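From: Su-chen Yeh
To: warwood-house list
Date: 2022-07-09
Subject: Re: sheets, again

On 2022 summer linens, Chin-lung Lai wrote:
> Can we settle the bed thing before the Plomeser rooms get done?
> I've been doing cream bottom sheet, blue on top, blue folded in
> thirds at the foot. Takes me 10 minutes a bed. Someone else is
> leaving the blue ones flat. Which is it?

Quick one, running out the door. Thirds is fine. Flat is fine too if it's smooth, but please pull the blue off completely before you fold, dont try to fold it while it's still lying on the bed. You end up with a twist at one end and creases going every which way, then it has to be shaken out and started over.

Cream sheets: check for smudges before you put the blue back. Any marks, into the wash bag. We have 20 spare from the June order so no need to be stingy.

Wan rooms I'll do myself. Tivatier rooms still need doing, anyone?
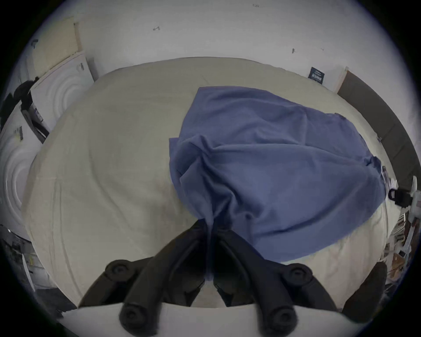
Chin-lung Lai: fine, thirds then, and I'll take Tivatier. But the blue ones are a pain to fold solo, the corners never line up. Can we do them in pairs? Also wich bag is the wash bag now, the striped one or the net one?

Net one. Pairs ok after lunch.

Su-chen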